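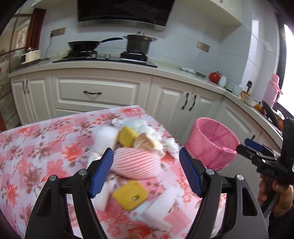 3.2 Households and table use

The survey covered 200 households in two districts of Katstead, the older terraces near the river and the newer blocks at Cendel. Each household kept a diary of how its main table was used over the month of March, starting on Sunday, 2nd March. Entries were made in half-hour slots. A slot could carry more than one use, and many did, so the totals below add up to more than the number of slots recorded.

Meals accounted for less table time than the respondents had expected when they were first interviewed. In the Cendel blocks, where most kitchens have room for only one table, eating came third after paperwork and storage. Storage was defined as any slot in which items not connected with the current activity stayed on the table. We followed Borkowska in treating a pile as a use of the surface and not as a lack of use. Earlier time-budget work left these slots blank, and its figures for kitchen tables are low as a result.

Figure 5. Kitchen table with a pink and white checked cloth and a pile of small items on it.

Table coverings were recorded at the first visit. Cloths were more common in the terraces than at Cendel, where wipe-clean mats were preferred. Respondents who used a cloth every day tended to describe the table as part of the living space, and were more likely to receive visitors in the kitchen. Those who used mats cleared the table more often but left it clear for shorter periods. We did not find a link between the type of covering and the age of the respondent, although one was reported in the Resar study.

The diaries produced 607 separate storage episodes. Of these, 444 ended when the table was needed for a meal. The items were then moved to a chair, a counter or the floor, and in many cases they returned to the table the same evening. The remaining episodes ended for other reasons, mainly cleaning or the arrival of guests, or were still open when the diary closed. Open episodes are included in the counts but left out of the averages for duration.

Two limits should be noted. Diaries were kept by one adult per household, and items left by other members may have been missed, especially in the afternoon. The month also included a school break in one district only, and this probably raised daytime use in the terraces. We repeated the main comparisons without the break week. The order of uses did not change in either district, but the gap between paperwork and meals at Cendel became smaller.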